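Bench diary, December: finger pads on the stacking cell

Print this page | E-mail this page

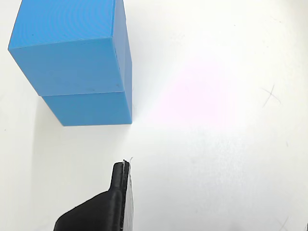 Morning, before the first run

Got in at 8 and went straight to the stacking cell. The arm has been letting go of the blue blocks late, and Rongrong Hou left a note saying to check the finger pads before touching anything in the program. She was right about the pads last time too.

The tape at the tip of the finger is sticking up and has a curl in it. The pad behind it I want to swap anyway. We log grip cycles on the sheet by the door and the rule is new pads every 300. We had gone past that and no one had written it down, me included.

Parked the arm, hit the stop, took the air off. Peeled the tape, wiped the finger with alcohol, waited for it to dry. Cut new tape from the Ziltel roll and ran it a bit short of the tip this time. Two strips on each finger, pressed down with the back of a spoon.

Afternoon

Checked the home position against the drawn X on the table. The X is getting faint. I should go over it but I don't want to move it by accident, so I'll wait until Hongjun Zou is back from Dredton with the square.

Ran the stack test, one blue block on the other, nine times. Eight were good. On the other one the top block dragged a little when the fingers opened. I slowed the open speed and ran it again and it was fine, but one run doesn't mean much.

The glare on the white top still bothers me. Hongjun wants to turn the lamp toward the wall. I'd sooner try a matte sheet over it first. Left that alone for today.

To order: tape, pads, wipes. The Plivville shop takes up to 2 weeks, so the order goes in tonight. Reset the cycle count to zero and signed the sheet.

3 comments | 2 shares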